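Cloths and Wood Tables: notes for the Tuesday talk, Koyama shop

(slides 1 and 2, say hi, wait for the people at the back to find seats)

OK so I'm going to talk for a bit about rags. I know. Sadao Fujimoto did French polish last month and I got dusting. But I've been looking after wood tables for a long time and most of the damage I see comes from whatever somebody wiped them with.

Slide 3. Old T-shirts. Ask who uses them. (Everyone will put a hand up, me too for years.) They're fine for putting oil on. They're bad for dusting, they mostly shove the dust along into the grain. Watch for seams and any leftover print, that stuff can scratch.

Slide 4. Paper towels. Skip fast. Tell the Plaltard sideboard story if people look sleepy, otherwise no.

Slide 5. Microfiber. This is the part I care about! The fibers are split very fine so they grab dust even when the cloth is dry. I use the Mukell ones, the pack says 400 on it for weight, and I like them thick because they fold into a nice pad. Pass the two samples around now, get them BACK this time.

How I do it — fold in half, fold again, wipe along the grain, turn to a clean face when it looks gray. Dry first. Barely damp second, only if there's something sticky. Then dry again.

Slide 6. Color. Pick one color for dry dusting and another for anything that's had polish on it, and stick to it forever. Mine are blue for dusting, pink for polish. I got them mixed up once in July and spent an evening getting Kimesex wax smears off a tabletop.
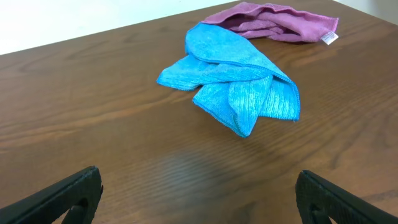
Slide 7: blue in front, pink behind, brown wood table.

Leave this one up while I talk about hems. A stitched hem like the one on the blue cloth holds up well in the wash, but it's firmer than the rest, so fold it to the inside of your pad before you lean on a soft finish.

Washing: warm, no fabric softener, never in with the bath towels (lint!!). Hang them up or tumble on low.

Slide 8. Questions. Somebody will ask about lemon oil. Say we'll do it after coffee.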